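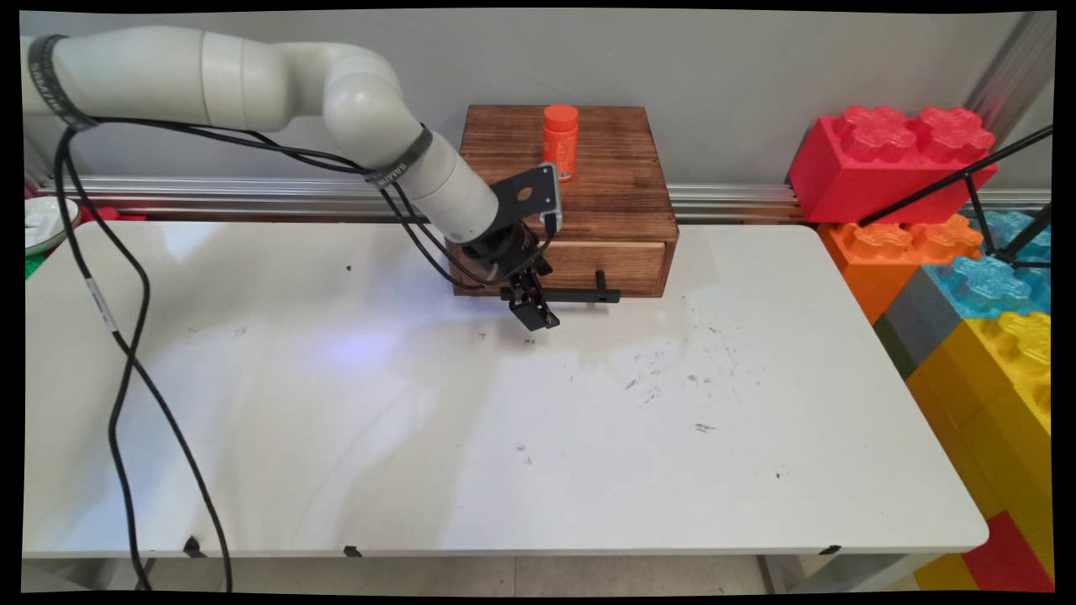

Wenn der Herbst kommt und die Luft im Haus feuchter wird, fangen bei uns die Schubladen an zu klemmen, und zwar alle auf einmal, wie mir scheint. Bevor Sie nun zum Hobel greifen, probieren Sie es bitte erst mit einem Kerzenstummel! Einfach die Laufflächen kräftig einreiben, ein paarmal hin- und herschieben, fertig. Bei einem dunkel gebeizten Kästchen mit Schublade wie auf dem Foto bleibe ich mit dem Wachs strikt auf den Laufflächen - auf der Front gibt es sonst gern Schlieren, die man lange wieder herauspolieren muss.

Meine Nachbarin Dorottya Kelemen schwört übrigens auf trockene Kernseife, und das geht genauso gut. Klemmt es danach immer noch, lassen Sie die Schublade zwei Tage im geheizten Zimmer liegen und schleifen erst dann, mit feinem Papier und wenig Druck.
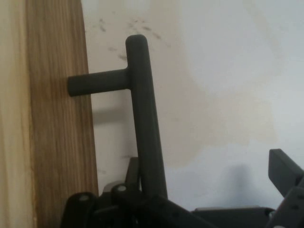
Holz ölen sollte man immer mit der Maserung und lieber zweimal dünn als einmal dick. Überschüssiges Öl nehme ich nach einer Viertelstunde mit einem Baumwolllappen ab. Auf einem honigbraunen Brett mit so feinen, welligen Streifen sieht man ja jeden Strich, der quer läuft. Und die Wand daneben bitte gut abkleben, Öl zieht in den Putz! Ist sie ohnehin schon so beige verfärbt, würde ich erst das Holz fertig machen und danach streichen. Die Lappen zum Trocknen ausgebreitet nach draußen hängen, nie zusammengeknüllt liegen lassen, sie können sich selbst entzünden.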